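Paweena Rungrueang started Chareonsuk with two loans from relatives and a credit card. She didn't talk to an investor until the second year. "I had 700 paying customers by then," she said. "It made the meetings shorter."

Her first offer came from Dosov, a small fund that wanted a board seat and a third of the company. She turned it down. "The money was fine. The terms weren't – I would have needed their approval to hire a bookkeeper."

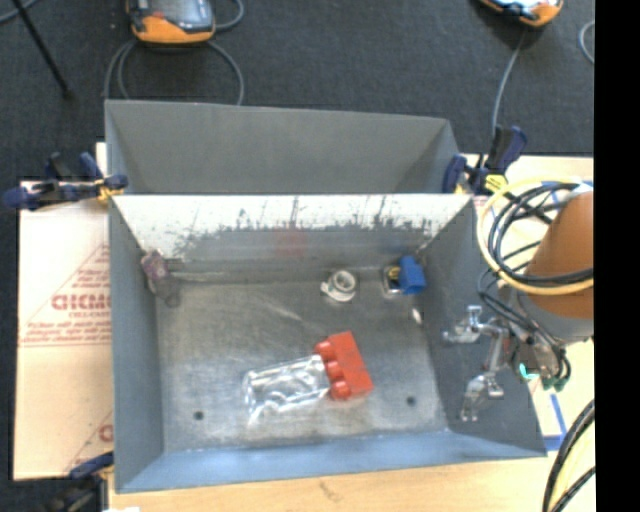
She signed with Banen in August, for less cash and a smaller stake. The talks took around two months, most of it spent on what would happen if she left.

Would she raise again? "Maybe next year. I want to see what we do with this first." She tells other founders to pay for their own lawyer and read the whole agreement before the second call.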